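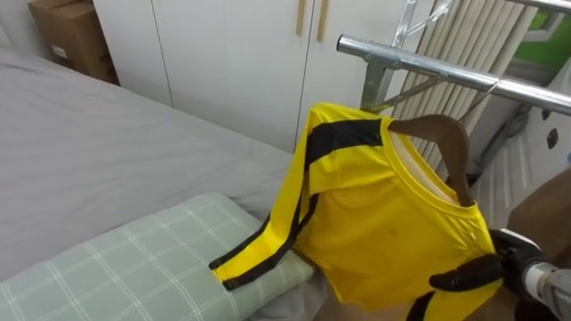 2 min read · 488 views

Drying sports jerseys indoors – will a wooden hanger stretch the neck?

Posted by pultden_keeper, 20/11/2024

Hi all, hoping someone here has dealt with this. I play goalie for a Sunday-league type team (over-forties, don't laugh) and my jersey is the yellow one with the black stripes. It's smooth, kind of shiny stuff and I love it to bits. My apartment has no yard and no balcony, so everything gets dried on a metal rack next to the bed, and the jersey goes up there on a curved wooden hanger hooked over the bar.

Two things. First, is the hanger going to pull the crew neck out of shape over time? I've already ruined one T-shirt that way, it ended up with a neck like a soup bowl. Second, the creases always end up down by the hem and I'm nervous about ironing it. I also don't have much room, so the sleeve on the bed side ends up on my pillow, and I'd like to stop that if there's a better way to set it up. My rack is a Koster, the basic one with the upper rail, if that matters.

Gatmont_Laundry_Fan

Wooden hanger is fine! Better than fine, the rounded ones hold up the shoulders and you don't get those little pointy bumps you get from wire. What kills necklines is dragging the hanger in through the collar. Go in from the bottom hem instead and your neck will stay put for years. I've got a 1963 replica jersey that has lived on wood since I bought it and the collar is perfect.

For the creases, give the hem a gentle tug downward on both sides as soon as you hang it, then smooth the front with your hand. Skip the iron. Shiny jersey fabric can melt or go weirdly flat and there's no fixing it – ask me how I know. If you really need to, turn it inside out, lowest setting, towel in between.

And turn the hanger! If the shirt hangs side-on to the bed the sleeves drop straight down and your pillow is safe. Or move the pillow, I guess.

rackattack46

I just lay mine flat.

Zokard

Agree with the first reply mostly. I'd add, spin speed matters more than the hanger. A soaking jersey is heavy and that's what stretches it. I run mine at 600 and it comes out light enough to hang right away without pulling anywhere. No fabric softener either, it makes sports stuff smell after a while. Check the care label first, mine says no tumble drying and I believe it.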